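Washer (hardware)

A washer is a flat piece of material with a hole in the middle, usually placed under the head of a bolt or under a nut. I've been writing entries for this little hardware encyclopedia for a while now, and I put this one off because I thought there'd be nothing to say. I was wrong, so get comfortable!

What a washer does

The main job is spreading the load. When you tighten a bolt, all that squeezing force lands on the small ring of material right under the head. On steel you might get away with it. On soft pine the head just sinks in (I have a garden gate that proves it). Put a washer under there and the same force is shared over a wider ring. A washer also takes the rubbing when you turn the nut, so the part underneath doesn't get chewed up, and it can cover a hole that somebody drilled a bit too big — usually me.

Shape and names

The basic shape is a disc with a central hole, and engineers call that general shape an annulus. You'll meet it well outside the bolt drawer, in spacers, flanges and mounting plates, and at those sizes people stop saying "washer" and just say "ring" or "plate."
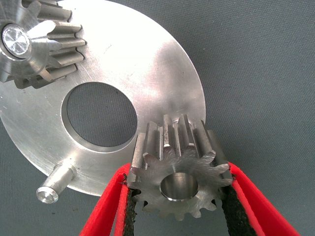 A round aluminum plate with a large central hole.

As for the word itself, it's old, and I have never found an explanation of where it comes from that I fully trust. It may have nothing to do with washing. If you've read a confident answer somewhere, please treat it gently.

Common types

Plain washers are the ones everybody pictures, flat on both sides. Fender washers have a small hole and a wide rim, and they're lovely for thin sheet metal or plastic that would tear around a normal one. Spring washers, also called split washers, are cut through and twisted a little so they push back when squeezed. People argue a lot about whether they stop a nut from coming loose, and I've gone back and forth on it myself. Toothed washers bite into the surface, and they're handy when you need a good electrical ground through paint.

Then there are the cone-shaped ones, often called Belleville washers, which are really springs. Stack them all facing the same way and the stack gets stiffer. Stack them facing each other and you get more travel. I spent a whole evening in April trying this with a box of 30 and a bathroom scale, and it was a very good evening.
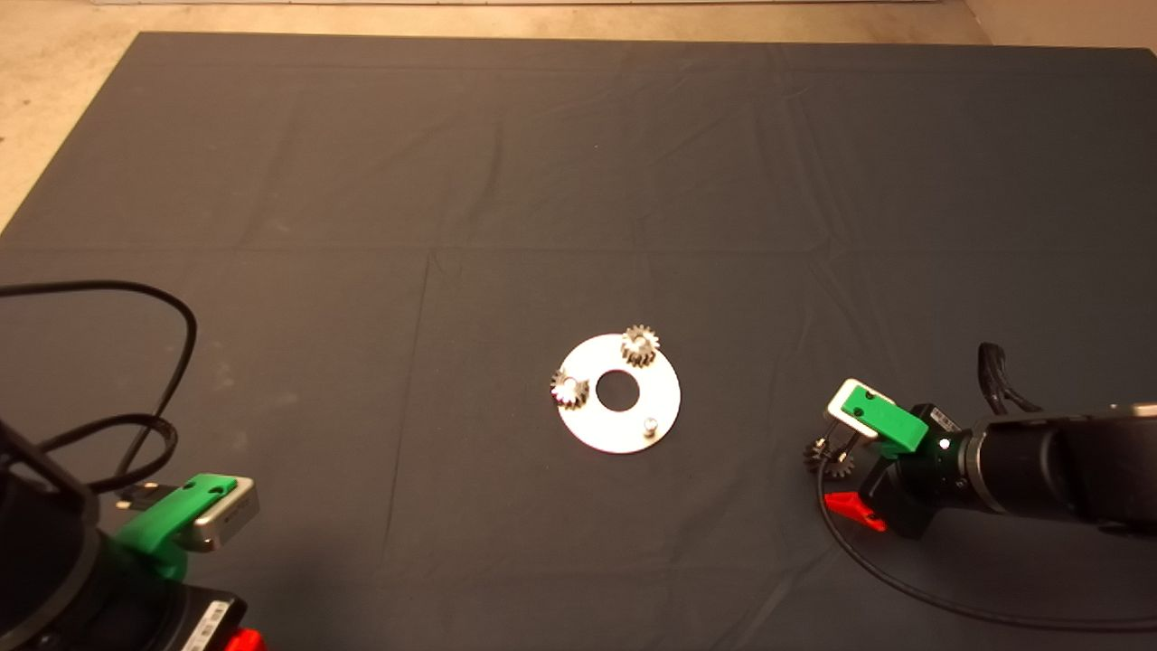 Sealing washers are a family of their own. Faucet washers are rubber or fiber, and they get squashed against a seat to hold back water. Crush washers, found on oil drain plugs, are soft metal and meant to be used once. Yes, people reuse them. I have too, and then I had a spot on the driveway.

Materials

Steel is the usual choice, often with a zinc coating to slow down rust. Stainless costs more and does better outdoors. Brass and copper are soft enough to seal well, and nylon keeps two metals from touching, a real help where aluminum meets steel in damp air. My own drawer is mostly zinc-plated, from a mixed tub of 4000 I bought at the Gukura yard sale, and I expect to leave most of it to my grandchildren.

Sizing

Washers are sold by the size of bolt they fit, so the hole is always a touch bigger than the number on the bag. Outside diameter and thickness depend on which standard the maker follows, and that's where mixed tubs get annoying. The old Bulton catalog lists its wide-rim pattern as No. 511, and I still see that number penciled on jars in people's garages around here. A cheap caliper will sort most of it out.

See also: Bolt; Lock nut; Shim; Gasket

Last edited Sep 1, 2024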